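Home robots > Learning from demos > Handheld grippers, cloth on beds: how varied is varied enough?

patine_dots
Posts: 200

I've been collecting cloth demos with a handheld two-finger gripper since February and I'm hooked! The task sounds silly: pick up a crumpled piece of fabric from a bed by a corner and spread it out. So far I have 965 episodes and the target is 3,000. My question for those of you further along - do I keep going in the same bedroom until I hit the number, or start moving now?

rilluna
Posts: 18

Finish the room first. If you change bedding, lighting and fabric all at once and the policy comes out bad, you won't know which one did it. I got a lot out of one boring room.

Niststead
Posts: 3,000

Disagree with rilluna, sorry. One room teaches the policy that room. I'd take 200 episodes spread over a bunch of bedrooms before I'd take another thousand on the same duvet. Cloth on bedding is hard enough because everything under the cloth is soft too.

rilluna

Sure, for the final set. I'm talking about the stage where you're still finding out if your grasps are any good. Have you looked at your first contacts, patine_dots? Mine were terrible for weeks. I kept scooping up the duvet with the cloth.

patine_dots

Oh I have SO much duvet in my early ones. I went through them last night and threw out a pile. What helped was coming in lower and slower, and closing on a small tuft at a corner, then pausing for a beat before lifting. The corner is the whole game with a bunched-up cloth, because if you grab the middle you just get a tent and have to start over. I've also quit tidying the heap between episodes. I drop it, walk around the bed and take whatever it gives me.

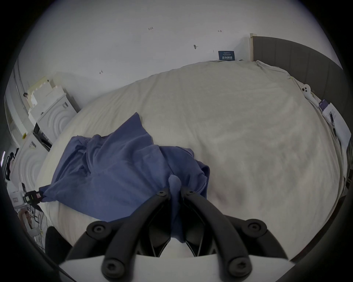
I keep the tries where I let go and grab again, too - those feel like the most useful part of the whole set, and I used to delete them! Now I only cut an episode if I bump something or lose the corner and give up.

Mareike Tiedemann
Moderator

Keep the regrasps, yes, but tag them. We trained one set with them mixed in untagged and the policy got into a habit of letting go for no reason. Took us ages to trace it.

Niststead

Huh, I never saw that. How long were the pauses before the second grab?

Mareike Tiedemann

Long. People were thinking. We trimmed the pauses later and it got better, so maybe it was the pauses and not the regrasps. I'd still tag.

pollock_b

Does anyone mix towels and shirts in one set, or keep them apart?

patine_dots

Mixed, and I love it that way, shirts are chaos. OK, plan: a few more evenings on this bed with tags on, then I'm off to my sister's guest room with a bag of laundry. Will post the split when I have it.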